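Jostside parts room - monthly walk-round, May
Filled in by Isabelle Doucette

1. Walkways
OK. I moved 2 empty pallets out of the way myself, so please don't put them back, Radomir!

2. Lighting
OK, though the tube over the Sawatzky shelving still flickers. I've asked again.

3. Labels on racks
Needs work. Row 11 has three different handwritings on it and I can't read any of them (one might be mine).

4. Metal bins
OK. I checked the walls and the rims for dents and sharp spots and found nothing to write up. The big gray one is down to a few bars spread over the floor - fine by me, but ask Radomir Gashi when he wants it topped up.
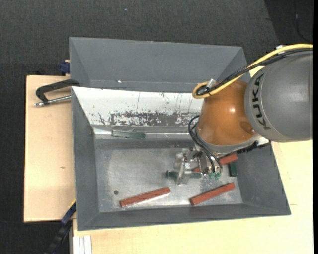
5. Fire extinguisher
OK. Pin in, tag readable, and you can get to it without climbing over anything.

6. First aid box
Short on small bandages. I'll bring a pack of 10 down after lunch.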